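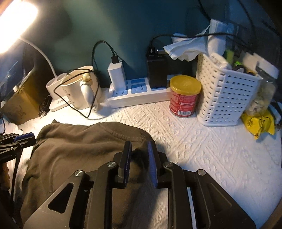 Skidau Garments: README and House Rules

Hi, and welcome to the Skidau clothing set! I'm Nosipho Le Roux, I look after the collection side, and I've written this file the way I'd explain things if you sat down next to me with a coffee. The short version is that Skidau is a pile of demonstrations of people handling clothes on a bedspread or a covered table, using hand-held grippers, in ordinary rooms. The long version is mostly rules. I like rules (sorry), and I think a dataset is only as good as the ones its collectors stick to when they're tired.

If you only want to load the files, skip to "What you get." If you're going to add recordings of your own, please read the whole thing, even the part about shirts with writing on them.

What you get

Release 2 has 3702 episodes. One episode is one try at one task, from the moment both grippers are clear of the cloth to the moment they're clear of it again. Of those, 639 are marked "abandoned," meaning the collector gave up or ran out of time, and I've left every single one of them in. More on that further down, I have feelings about it.

Each episode folder has the video, the gripper opening over time, the pose track, and a little text file called notes. The notes file is free text and you should read it! A lot of them say things like "sleeve inside out, didn't notice until the end," and you won't get that from any label.

The tasks are:

- flatten: get a crumpled garment spread out
- fold: take a flat garment down to a stack-sized rectangle
- separate: pull two garments apart and leave them side by side
- turn: flip a garment over, front to back

The split file is named Nodus, after the little script that makes it. It splits by home and never by episode. Please don't reshuffle it. If the same room shows up in both your training and your test data, your score will look lovely and mean very little.

Rule one: leave the room alone

This is the rule people argue with me about the most, so it goes first. We collect in lived-in rooms, and we want them to look lived in. Don't clear the back of the table. Mugs, chargers, snack packets, baskets of odds and ends, they all stay, provided they're out of reach of the fingers and nothing can tip over onto the cloth.

When we started in Judadthorpe we did the opposite. Everybody tidied up like their mother-in-law was coming over, and we ended up with a first batch of blank tables that all looked the same. The policy we trained on it did fine until someone put down a water bottle. We threw that batch out, all 376 episodes, and wrote this rule on a Thursday afternoon in a pretty bad mood.

What you do need to move:

- anything with a name, an address or an account number on it
- medicine
- open drinks, if there's any chance of a sleeve catching them
- family photos, unless everyone in them has said yes

Rule two: know your cloth
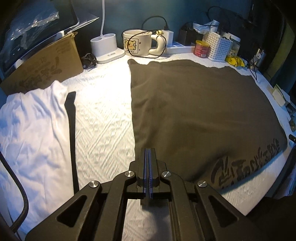
Dark on light is the easy case, and I'd like every new collector to begin there. A dark shirt on a pale cover gives you clean edges, so you can tell at a glance whether your grasp is landing on one layer or two. White on white is where it gets hard. You can lose a hem completely in the folds, especially near a lamp, and you'll find yourself pinching the bedspread and lifting the whole lot. We want those episodes too! Just don't make them your first hour.

Patterned covers are welcome. Quilted or embossed ones are great, since the fingers behave differently on a raised surface. Write the cover type in the notes file, in whatever words you'd use yourself. "Bumpy white one" is a perfectly good entry.

Garments with lettering or pictures on them are fine as long as it's a general design. Team shirts with a surname on the back are not fine. School uniforms are not fine either. If you're unsure, turn the shirt inside out, and log it as inside out.

A few smaller habits that make a big difference:

- Smooth nothing by hand once recording has started. If the garment needs a nudge, use the gripper.
- Start each episode from a new heap. Pick the thing up, drop it, and take what you get. Please don't arrange a "nice" crumple, I can always tell.
- Close slowly. The tracking copes with slow closing far better than with snapping.
- Check the pads for lint every ten episodes. Fuzz builds up faster than you'd believe, and it changes the grip.

Rule three: light

One lamp plus whatever the room has is our standard setup. I know the lamp blows out part of the cloth at some angles. I used to fight that with a sheet of baking paper and a clothespin, and then I stopped. Homes have bad lighting, and a model that falls apart next to a desk lamp isn't going to be much help to anyone folding laundry in the evening.

So, keep the lamp where the person who lives there keeps it, or close to it. Don't move it partway through a session. If you bump it, finish the episode, write "lamp moved" in the notes, and carry on. Day and night sessions are both wanted. We're short on early morning ones, around 6 or 7 a.m., if you happen to be that kind of person.

Rule four: people come first

Ask everybody in the home, including the ones who won't be in the room. Ask again on the day. A yes given last month doesn't cover a bad week, and anyone can stop a session without giving a reason.

Hands are allowed to show up. Faces aren't, and neither are kids, at all. Mirrors, dark windows and switched-off screens are the sneaky ones, so look at all of them before you begin. If a face does get in, don't try to fix it yourself with a blur. Flag the episode and Tsoukalas (our checking tool) will put it in a locked queue for a person to look at. So far 89 episodes have gone through that queue, and the ones we couldn't clear were deleted, backups included.

Sessions stop at two hours. I really mean this one. Wrists get sore, and a sore collector starts cutting corners without noticing. Switch hands, stretch, eat something.

Rule five: keep your failures

Remember those abandoned episodes? Keep yours too. A dropped collar, a fold that slides off to one side, a sleeve you grabbed three times and never held, it's all useful. I've watched people quietly delete their worst tries to make a session look good, and I get it, it's embarrassing to lose to a T-shirt. But if you remove them, whoever uses this set will think cloth is a lot more polite than it is.

Mark the result with one of these:

- done
- done, messy
- abandoned
- stopped (something interrupted you)

"Done, messy" is the one I'd like to see more of. Be hard on yourself.

Before you hit record

Go through these in order, every session, even if you did one yesterday:

1. Wipe the pads on both grippers and open and close each one fully, five times.
2. Check that cables at the edges can't be dragged by the garment. If one is lying across your work area, slide it off.
3. Walk once through the privacy list in rules one and four.
4. Stand where you're going to work, bring both grippers up, and look at everything the camera can reach, all the way to the doors, windows and desks at the sides. 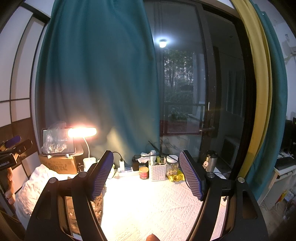

5. Record ten seconds with no garment movement, then play it back.
6. Say the session code out loud (or clap, if you're shy) so the tracks can be lined up.
7. Go!

Known problems

The pose track drifts when the camera gets very close to plain fabric and has nothing else to hold on to. We've trimmed the worst stretches, but some are still there, so check the confidence column before you trust small movements.

Finger opening is slightly off in the oldest sessions from Judadthorpe. The correction is in the loader and is on by default.

There are too many T-shirts. I know! People own a lot of T-shirts. Trousers, anything with buttons, and baby-sized clothes are all thin on the ground.

Using it and adding to it

You can use Skidau for research and teaching. Please don't use it to try to work out whose home is whose, and please pass that condition along if you share a subset. If you train something on it, tell me which split version you used, because people forget and then we can't compare anything.

To add recordings, send one trial session first, ten episodes or so, with the notes filled in. I'll look through it and write back, usually within a week, slower in July when I'm away. Small sessions with honest notes will always get merged ahead of big ones without any.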